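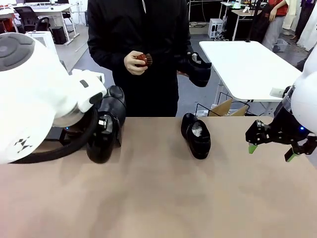 Loltine Shoes – read me first

Welcome, and thank you for stopping by! Loltine is a collection of 984 short recordings about getting leather shoes ready to be put away, a chore most of us put off until the closet door won't close anymore. It grew out of Trero, our older set on folding and stacking, and we've tried to keep the same file layout so that anyone who used that one will feel at home.

What's in it

Recordings are sorted into 9 folders by task: pairing, stuffing with tissue paper, turning toe to heel, boxing, and so on. The notes folder holds a plain text file for each recording, with the style of shoe, the color, and whether paper was used. Tissue is just marked "yes" or "no" – we didn't try to grade how well a shoe was stuffed, as we could never agree on that among ourselves.

Known gaps

Black dress shoes are far too common, and boots are scarce. Laces are labeled only in the last 200 recordings.

Changes

6 August 2019: fixed left and right being swapped in the pairing notes, and renamed the "Hinojosa" folder to "boxing".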